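Laundry is the wrong benchmark, and we keep using it anyway

Alistair Moncrieff

Each time a vendor wants to show that household automation has arrived, a shirt gets folded. The shirt is cotton, it starts flat on a white table, and the arm completes two creases and a half turn. I have watched enough of these demonstrations to hold a settled view: the fold is the easy part, and the success rate quoted for it says little about whether a machine can do the chore.

The chore begins earlier. A garment comes out of a pile in an unknown state. It may be inside out, it may be tangled with a second garment, and its hem may sit underneath three layers of its own fabric. A person resolves this with a shake and a glance. For a two-finger gripper it is a state estimation problem with very few constraints. Rigid parts have a pose that can be written down in six numbers. Cloth does not.

My former colleague Juraj Sokol ran cell integration at Mudgway for 11 years and makes the comparison with shop-floor work. A bracket arrives in a fixture. If the fixture is out by a few millimeters, the camera corrects for it and the cycle continues. Wire harnesses, gaskets and bagged parts are a different matter, and on most lines they are still handled by people. The reason is the same one that applies to socks.

Grip is the second difficulty. Thin fabric has to be pinched at an edge or a ridge, and the fingers have to close on one layer when two are present. From the wrist, the layers look alike. Trim helps, as does contrast between panels. A plain white undershirt on a white sheet offers neither.

Sportswear on upholstery, seen from the wrist:
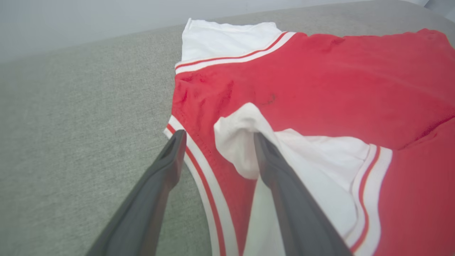
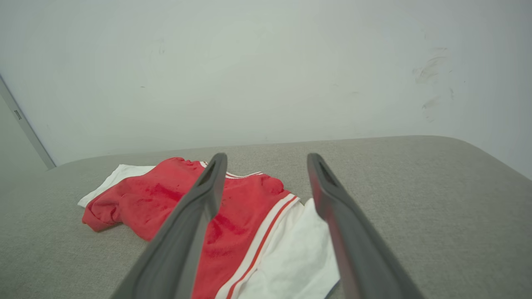 Then there is time. In a trial I followed in April, the Tonik arm needed 34 attempts at first grasp before the operator accepted a result, and the garment still had to be turned right side out by hand. Wilma Baird, who supervised the trial, considered that a fair day. So do I, for research. It is a poor basis for a product page.

I would ask vendors for two figures in place of a fold rate. The first is the number of human interventions per 900 garments, taken from a mixed pile, with nothing sorted beforehand. The second is the time from pile to shelf, including every retry. Grotis has published neither. Dodance publishes the second, for towels only.

Until those numbers exist, my answer to the household question is no for laundry and a qualified yes for floors.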